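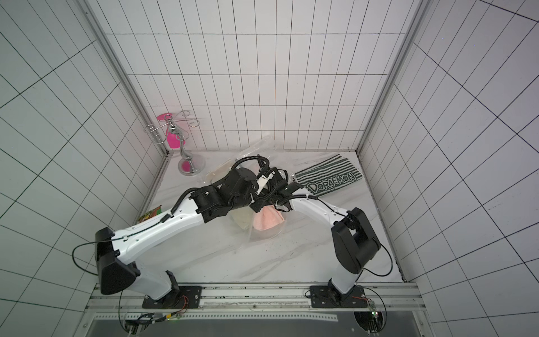 Rahel Fankhauser wrote:
> Do the cups go back on the wire stand before or after
> the floor is cleared? The Sallby list doesn't say.

After. Plastic first — fold the big clear sheet and put it in the bin bag with any snack packets. Towels next, the pink one included, then the striped Doraemon mat, which gets rolled and not folded. The stand goes on the shelf last and the cups are hung on it there, upside down.

I've changed the list to match. Amado, your copy from November is the old one, please throw it out. If a soft bit turns up and you can't tell cloth from wrapping, leave it on the shelf and I'll look at it.

Oddur Laxdal

Recent in this list
Shelf labels, Nudholm
Bin bags, box of 600
Re: Towels back from Antoniadis
Key to cupboard 9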